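Making a sign with foam letters on a cloth backdrop

From the Burholm Makers newsletter, July

Several readers asked after the last issue how to put up a lettered sign behind a worktable without drilling the wall or buying a printed banner. We have now done a few of these at the Burholm workshop and the method has settled down enough to write up. It suits a demonstration bench, a stall at the Prerkthorpe open day, or a corner of a room where the wall is not yours to put holes in.

Start with the cloth. Black works best behind pale or bright letters, and a fairly heavy fabric hangs better than a thin one. We used to buy the cheapest roll we could find and it showed the wall through it. Cut the piece a hand's width larger than the space on every side. You can trim it later.

Iron it if you have the time. Fabric that has been folded in a cupboard will keep its creases for weeks, and steaming it once it is up is slow work. If the sign is only wanted for an afternoon we leave the creases in.

Fix the cloth along the top edge only to begin with. Small spring clips are fine if there is a board or rail for them to grip. Put one at each corner first, then fill in between them, pulling the cloth sideways as you go. If you are covering side panels as well, clip at the point where the side meets the back, or the cloth will sag into the corner and drag the lettering with it.

The letters can be cut from foam sheet or bought ready made. For cutting your own, draw each letter on paper at full size, pin the paper to the foam and go round it with a sharp craft knife in several light passes. Rounded letters are easier than square ones, as a slightly wandering line does not show. Outlines are made by cutting a second, larger shape in another colour and gluing the first on top. Let the glue dry for 90 minutes under a flat board before you lift it.

Colour is a matter of taste. Yellow, white, pale blue and pink all read clearly on black from across a room. Dark red and navy do not, and we have stopped using them.

Lay the whole sign out on the floor before anything goes on the cloth. Measure the width of each word, find the middle, and mark the middle of the cloth with a pin. Work outwards from there. If there are two lines, make one of them larger so that the eye knows where to go, and leave a gap between the lines of at least 2 fingers.

Light letters will hold with double-sided tape for a day or so. For longer than that, use stick-on hook pads on the back of the letter and a few stitches through the cloth. Tape on its own tends to let go at the top of a letter first. Check each letter against a length of string stretched straight across, and check it again when you have finished, as the cloth moves while you press on it.
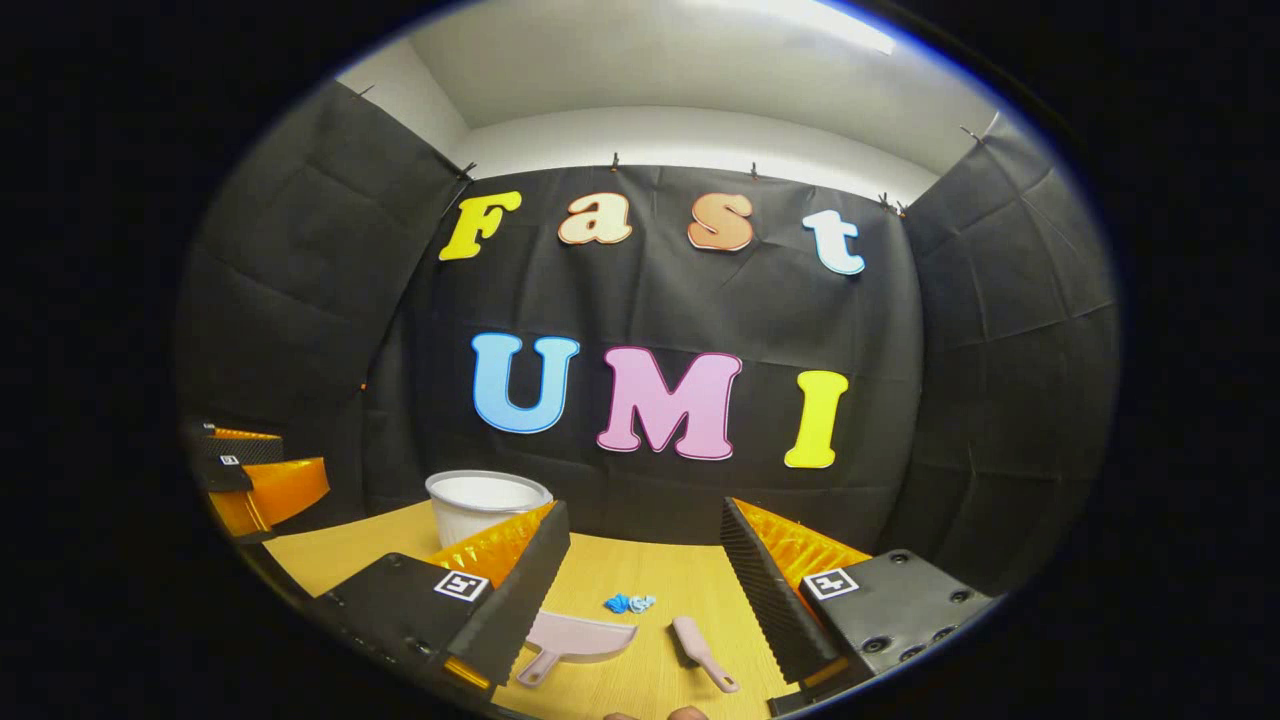
Photo: Burholm Makers

The lettering on this one says "Fast" on the upper line and "UMI" below it in larger capitals, all on black fabric with a light wooden tabletop in front. The "t" slopes down a little at the right-hand end. A slope like that can be put right by lifting the letter off and setting it to the string again.

Taking the sign down is quicker than putting it up. Remove the letters before you unclip the cloth, peel from the bottom edge, and store them flat in a box with a sheet of paper between each. Foam that has been left bent keeps the bend. Roll the cloth round a cardboard tube if you have one. Ours are kept on the shelf by the Dedberg paint tins, and members may borrow them.

We have a stock of foam sheet in the workshop at the moment, mostly yellow, white and pink, with a little pale blue. Offcuts are free from the bin under the cutting bench. The Cordero room is open for letter cutting until 9 in the evening throughout July, with places for 30. Bring your own knife and a cutting mat if you have one, and please write your name on both.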